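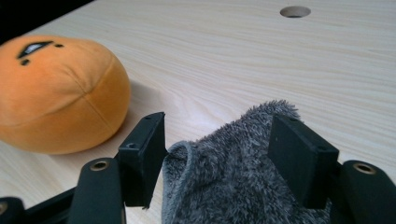
Bought a secondhand desk so I could stop working off the ironing board. It is a perfectly good desk. It has now been in the apartment for nine days and I have opinions about every inch of it, starting with the hole. There's a round one cut clean through the top, up near the back edge and a little right of center, and whoever put it there had a very different idea from mine of where a person's lamp goes. The grain is lovely, though. Pale, wavy, runs left to right, shows every crumb.

The seller was a man named Geert Van Acker who wanted 40 for it and would not take 35, and then threw in a chair I hadn't asked for. The chair has one arm. I said thank you.

Getting it up the stairs took me, Stijn Willems, his brother Koen, and a vocabulary I hadn't used since my last move. Stijn and Koen do not agree on what "pivot" means. There is a mark on the second-floor landing that I will be discussing with my landlord in December, when the lease is up and not one day sooner.

OK so, house rules for the desk. I wrote them down on day one because I know who I am.

Rule one. No eating at the desk.

Rule one lasted until lunch.

Rule two. Nothing lives on the desk that doesn't work for a living. The orange plush dumpling (egg? I've had it for years and could not tell you) got in on appeal. It has a face, and it's very hard to evict something with a face. It sits on the left and supervises.

Rule three. Wipe the whole thing down every night. I own a gray shaggy microfiber cloth for this purpose, and it's so fluffy that I've started thinking of it as a pet. It picks up dust beautifully. It then keeps the dust, deep inside, the way I keep grudges.

Anayeli Orozco came over to see the desk and said, "Oh, it's nice, it's like a table." Anayeli, it's like a table because that's the main part of a desk. We are still friends but I'm telling people.

Several of you have asked about the hole. Yes, I know it's for cables. I've got a monitor cable, a lamp cord, a phone charger and one mystery cable that I'm scared to unplug. The plugs go through one at a time if you talk to them nicely. The charger brick does not go through at all, and I've tried it at every angle geometry has to offer.

You can buy a little plastic cap for a hole like that. I went looking. There was a listing with 886 reviews, and I read far more of them than I'd admit to a doctor. One man gave it two stars because it was "just a cap." Sir.

Did not buy the cap. Some of you would have. I respect your lifestyle.

Things that have gone down the hole so far: a pen, a paper clip, the good eraser, most of a granola bar (see rule one). They land in the same spot on the floor every time, so I've put a mug down there. My filing system now has a basement.

Arnout Nijs, who has sent me 14 messages about this thread, would like it known that I should be oiling the wood. Arnout, I don't know what kind of wood it is. Geert didn't know what kind of wood it is. It's the kind that was 40.

Update on the oil. Arnout dropped off a jar of something with no label and said "thin coats." I asked how thin. He said "you'll know." I did not know. The test patch on the underside is still tacky and has collected a sock.

Update on the chair. Gave it to Koen, who says he can make a second arm. Stijn says he can't. They have stopped speaking and the chair is in my hallway again.

Somebody in the replies posted a photo of their own desk with nothing on it at all except one plant. Beautiful. Where are your receipts? Where is your tape? Where do you put the thing you're going to deal with tomorrow?

Mine goes at the right-hand end. Every night I pick that pile up, wipe underneath it, and set it back down in exactly the same order. I'm counting this as cleaning.

One real tip, for the person who asked: wipe along the grain and shake the cloth out of a window first. Check the window for neighbors. I have apologized to mine and she was fairly decent about it.

The ironing board is back in the closet. My shirts haven't noticed any difference.

Anyway, if anyone near me wants a one-armed chair, it's free, and Stijn will carry it down the stairs as long as Koen isn't home.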